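Hut-to-Hut Kitchen Tips: Eating Well on the Drulaldale Loop

Jun 28, 2025

We walked the whole Drulaldale loop in May, five days from the lake landing up to the Skelar pass and back down through the larch woods, and I came home with sore calves and a notebook full of food tips! The self-catering huts are wonderful, but their kitchens are small and you carry in everything you eat, so a bit of prep at home pays off every single evening.

Before you leave

Repack everything. Boxes are bulky and they turn to mush in a damp pack. I pour each dinner into its own zip bag, write the day and the amount of water on it in marker, and squeeze the air out before sealing. Couscous, red lentils, thin noodles and instant polenta all cook fast and weigh next to nothing.

Mix your spices ahead. One little jar of salt, garlic powder, smoked paprika and dried thyme goes with nearly anything (even the eggs you can buy at the Ingvarsson farm on day two, and please do buy them, they're fantastic).

Grate hard cheese at home and let it dry on a towel for an hour. It clumps less and keeps beautifully for the first three days.

Oil leaks. It always does. Use a small screw-top bottle, put a square of plastic wrap under the cap, and stand it inside your mug.

Packing order

Last night's dinner goes at the bottom, tonight's at the top. Bread rides under the lid, never in the side pocket. I weighed my food bag this year and it came to 3,921 grams for two people, breakfasts included, and we finished with one sad packet of oatmeal left over.

At the hut

Start soaking the lentils the minute you get your boots off. By the time you've claimed a bunk and rinsed your socks they're halfway there, and you'll use much less fuel.

Skelar hut sits at 1,485 meters, so water boils a little cooler up there. Give pasta an extra minute or two and keep the lid on.

Wipe greasy pans with a crust of bread before you wash them. Less soap, less water, and the crust is the best bite of the night!

Coffee people: cold water and grounds in a bottle before bed, strain it through a clean bandana in the morning. No waiting for the stove while 11 other hikers want their tea.

Back at the Jetallow guesthouse

The last night is a treat, with a proper kitchen and a shop down the street. Use up your odds and ends in one big soup: leftover noodles, the heel of the cheese, any lonely carrot. Some 600 grams of fresh tomatoes from the shop will pull it all together. 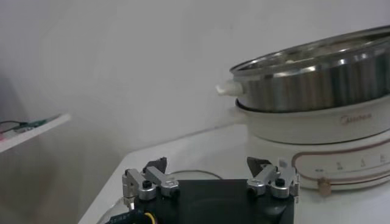
Marit: Loved this, we did the loop the other way around and the soup idea saved our last evening. One thing to add about the lentils: put them in a wide-mouth bottle with water at lunch and let them soak while you walk. Ours needed only a few minutes on the stove. And do check the lid twice, my sister's sleeping bag still smells of lentils.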